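Search this guide
Enter a word or part number

4. Setting the shelves in your Virier kitchen cabinet

Before you start this section, the cabinet must be fixed to the wall as explained in section 3. Do not put shelves in a cabinet which only stands on the floor or leans.

You need: the shelf pins from the small bag, a pencil, a soft cloth and a spirit level.

1. Open both doors until they stop. If a door comes back by itself, go to section 6 and adjust the hinge first.

2. Wipe the inside walls with the dry cloth. Small dust from the drilling stays in the pin holes and then the pins do not go in fully.

3. Decide the height of each shelf. Leave at least 300 mm above the shelf where you will keep tall bottles or a blender. For cups, plates and jars you can leave less.

4. Mark the holes lightly with the pencil. Start always from the bottom hole and go up, the same on the left and on the right.

5. Push the pins in with your thumb, flat side up.

Caution: Do not hit the pins with a hammer. The hole gets wider and will not hold the load.

6. Put the shelf in at an angle, back edge first, and lower the front slowly until it rests on all pins.

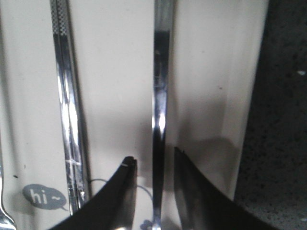
Can I move a shelf later, when the cabinet is already full?
Take everything off that shelf first, then lift the front edge and pull it out at an angle. The things on the other shelves can stay where they are.

7. Put the spirit level on the shelf, first from left to right and then from front to back. If it is not level, check that the pins are in the same row.

8. Load the shelf little by little, with the heavy items near the side walls. The maximum is 20 kg for each shelf.

Note: The Remeck glass shelf has its own pins with a rubber cap. Do not mix the 2 types. If one cap is missing, please wait for the new one before you use the shelf.

Note: After 60 days, check all pins again with your hand. A new cabinet settles a little, most of all in a warm kitchen.

Continue with section 5, Handles and door stops.

Virier Home Storage, Nolte Road, Jukcombe. Guide text: Rosário Pinheiro. Revised 29th June. Back to top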